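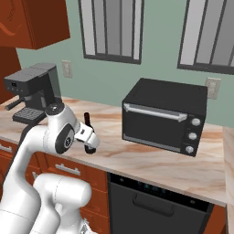
Marjan Farahani
Second-year student, Textile Studies, Pestotdale College

Hand Basting and Spray Basting in Small Quilts: Project Report
Submitted 2023-12-02

1. Purpose

The project compared two methods of holding quilt layers together before quilting: hand basting with cotton thread, and temporary spray adhesive. The question was which method leaves fewer puckers on the back of a small quilt sewn on a domestic machine. The work was supervised by Feven Assefa, Lecturer in Textile Studies.

2. Materials

A total of 20 sample quilts were made, ten for each method. Every sample used the same plain-weave cotton for top and backing, with a low-loft cotton batting between them. The tops were pieced from a single block pattern, referred to in this report as Vellum. Fabric was washed and pressed before cutting. All quilting was done with a walking foot in straight lines, working from the center line outward to each side.

3. Procedure

For the hand-basted group, the backing was taped face down to a table, the batting and top were smoothed over it, and long running stitches were placed in a grid. For the spray group, adhesive was applied to the batting only, one half at a time. Samples in both groups rested overnight before quilting. A pucker was recorded wherever a fold in the backing had been caught under a line of stitching. Folds that could be pressed flat were left out of the count.

4. Results

The hand-basted samples had 5 puckers in all. The spray-basted samples had more than 20, most of them in the outer third of the quilt. Two spray samples had none. Preparation was much slower by hand, and the basting stitches had to be picked out afterward, which in one sample pulled a batting fiber through to the top.

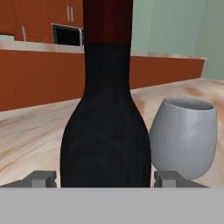
Would spray basting work better if the quilt were pressed before it was sewn?

Pressing may help. Three spare spray samples were pressed from the center out on both sides, and their edges lifted less during quilting, but three samples are too few to support a firm finding.

5. Limitations

All samples were made by one student, whose hand basting was more practiced than her spraying. Only one adhesive and one batting were used. Larger quilts, which put more drag on the layers at the machine, were outside the scope of the project. The pressed samples are not included in the results in Section 4.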